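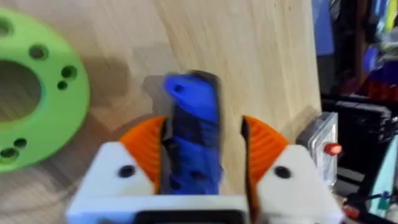

**Figure 3.** Wrist view from one arm, with a blue printed part held between the fingers and the green flange on the table.

### 4.2 Task and workspace

The flange task was set in the second half of the course, after each team had finished its own gripper fingers and passed the bench check described in Section 3. It asks for two arms to share one table and one set of printed parts. A blue part is picked up, brought over the flange and lowered onto it, with either arm allowed to do the picking. The other arm may steady the flange, take a handover, or stay out of the way. Teams chose their own division of labour and had to write it down before the first scored trial.

We chose a flange because students could model and print it themselves in an afternoon, and because it is forgiving to hold but not to align. A ring can be turned to any angle on the table without looking much different to a student at the controls, and early attempts in the pilot year often failed on rotation alone. The flange is not fixed down. Clamping it was considered and rejected, as it would have removed most of the reason for having a second arm.

Arms were driven by the students through the Deneo controller used in the earlier labs. Each operator had a wrist view of their own gripper as well as a shared view of the table. Teams were free to talk during trials and nearly all of them did. Speed was capped for both arms in software, and the cap was the same for practice and for scoring.

The fingers follow the Fevwood pattern, which an earlier cohort drew up and which we have kept with small changes. Each finger is a white block with an orange ridged piece on the gripping side. The black dot on each block was an early student's idea and has survived every revision, so that the fingers are known in the lab as "the birds" and are called that in most of the student logs quoted in Section 6. Teams could alter the ridge spacing and the angle of the orange piece but not the mounting holes.

The workspace was left as a working bench. We did not clear the far edge of the table for trials, apart from asking that nothing be placed where an arm could reach it in normal motion. Several teams noted that the clutter made the shared view harder to read at first, and two asked for a plain backdrop. We declined both requests - part of the aim was for students to deal with a bench as they would find it.
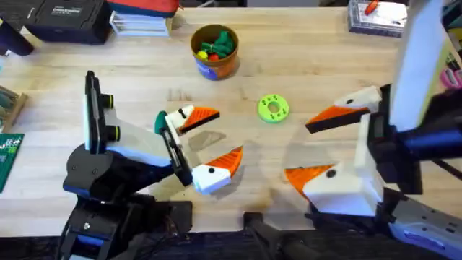 ### 4.3 Procedure

A session began with both arms parked and the flange placed by the instructor. The team then had 25 minutes, of which the first part was unscored practice. Scored trials followed without a break. A trial ended when the part was released, when it was dropped, or when either operator called a stop. Stops carried no penalty, and we encouraged students to use them.

Each team completed 7 scored trials. Between trials the instructor moved the flange to a new position and turned it by an arbitrary amount, while the operators looked away from the shared view. Joint positions and gripper commands were logged throughout. After the last trial the team filled in a one-page sheet covering what they had planned, what they did instead, and what they would change on the fingers.

Trials in which the two grippers worked close together were marked for later review. This was the situation students found hardest to judge. The wrist view shows the gap between the fingers well and the other arm poorly, and the shared view has the opposite problem, with one arm often hiding the other.
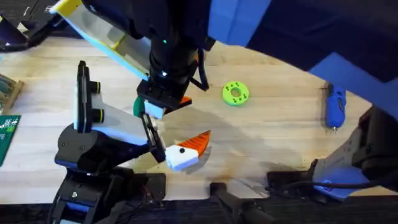
Most teams settled on a spoken rule for these moments, usually that only one arm moves at a time, and the operator who is about to move says so. The rule was never suggested by the instructors. Teams that adopted it during practice kept to it in the scored trials, whereas those that came to it later tended to drop it again when time was short.

Contact between grippers was recorded but not scored. The orange pieces take most of the wear and are cheap to reprint, and spares were kept at the bench. Where a finger was replaced partway through a session, the clock was stopped and the trial in progress was repeated from the parked position. Repeated trials are marked in the tables, and the discarded attempts have been left out of the analysis in Section 5.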